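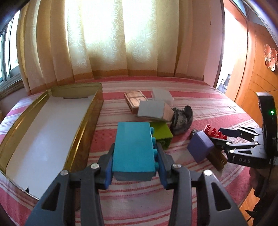

*Sorting into the gold box. Left gripper on the teal block, the other one over by the red piece.*

**Thread: Rules for two-gripper tabletop sorting, draft 2**

**kao_bench** wrote:

Posting the second draft of our handling rules for comments. These cover handheld grippers on household objects, two in use at one table. The Lonetov group wants to adopt the same text, so I'd like it settled before we start the next block of 2000 episodes.

1. Box is empty at the start of every episode.
2. One object per gripper at a time.
3. Grip building blocks on the sides, studs clear of the pads if possible.
4. Fingers don't enter the other gripper's half of the pile until it has lifted clear.
5. Any drop outside the cloth ends the episode. Mark it as a drop and keep the file.

**dralter** wrote:

Rule 4 is too strict. A pile has no halves. In the photo the green block is right behind the teal one and the grey-white box is lying over the back of it. Whose half is that? We tried a center line in September and people spent more time looking at the line than at the objects.

**kao_bench** wrote:

The operators agree on who has what before they start. It doesn't need a line.

**dralter** wrote:

Then write that. "Agree before you start" is a rule people can follow. "Half of the pile" isn't.

**pinslot** wrote:

I'm with kao on keeping some kind of separation. I reviewed 1865 episodes from the Grododel set and finger contact between grippers was the most common reason I threw one out. It was worst with small things down between larger blocks.

Question on rule 3. What about a block lying with its studs out to the side, like the teal one? One finger is partly over the studs.

**kao_bench** wrote:

Allowed. That's why it says "if possible." I don't want people turning a block over just to get a cleaner grip.

**dralter** wrote:

Agree on that one. Rule 5 I'd also keep as is. We used to delete drops and regretted it.

**hallway9** wrote:

Can you add something about cloths? Stripes are fine by me, but a pale clear container on pale stripes is hard to pick out. We lost a lot of labeling time to that.

**pinslot** wrote:

Disagree. Homes have striped cloths. Put it in the labeling guide and leave the table alone.

**kao_bench** wrote:

Labeling guide. Revised rule 4: "Operators agree on first picks before starting. Don't reach for an object the other gripper is touching." Draft 3 goes up on 29th December unless someone objects.

**dralter** wrote:

No objection. I'd still like a rule for what happens when both reach for the same thing.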